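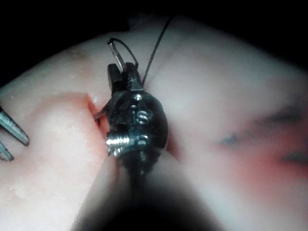
Glenys Dawber objected that a music award given without an audience in the room is still an award, and that the winners she spoke to made no distinction when they listed it in their press material. We take the point, but our interest in this section is in the listeners.

4.2 Listener response to the online ceremony

The Clellcombe Song Prize moved its January ceremony online and kept the five categories it had used before. We sent a questionnaire to 1000 people on the prize mailing list, and 599 returned it. Respondents were asked whether they had watched, which category they remembered best, and whether they had played any of the winning songs in the week after.

Best New Song was the category most often remembered. Songwriters did less well, even when their songs were well known. Horrocks and Garcia found the same pattern in their study of the Lavell radio awards, where performers were recalled more readily than writers. 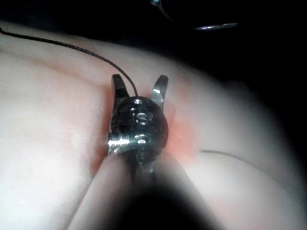
Figure 3. Instrument with its two jaws open, close view.

People who watched live were more likely to play a winning song than people who read the results later. We can't say that watching caused this, as keen listeners may have been more likely to tune in. Tunstall raises the same problem in his work on the Sepp festival. A follow-up with 500 respondents will ask about listening habits before the ceremony as well as after it.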